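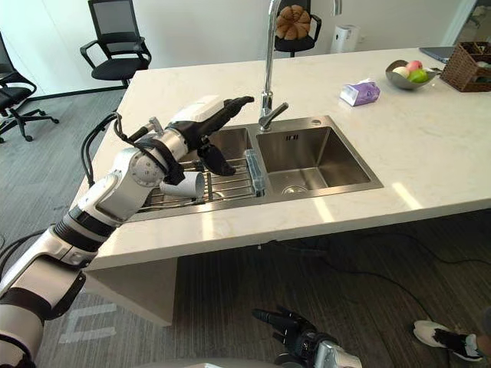 Figura 2. Fregadero doble de acero inoxidable en isla, con escurridor de varillas en la cubeta izquierda.

Tema 14. La zona de aguas
Apuntes de Fouzia Khattak

Dos cubetas permiten separar tareas: una para lavar y otra para escurrir. Si el escurridor va dentro de la cubeta, la encimera queda más libre – conviene en islas, donde no hay pared para colgar nada.

Puntos que entran en el ejercicio:
– Posición del grifo. Entre las dos cubetas, de caño alto, para servir a ambas.
– Rebosadero. En la figura, ranura en la pared trasera de la cubeta derecha.
– Vasos de papel: no se lavan, van a la basura.
– Pañuelos y otros artículos de papel: lejos del grifo.

Entrega: plano de la isla a escala 1:20, con cotas de las cubetas. Leer antes la ficha Sollura.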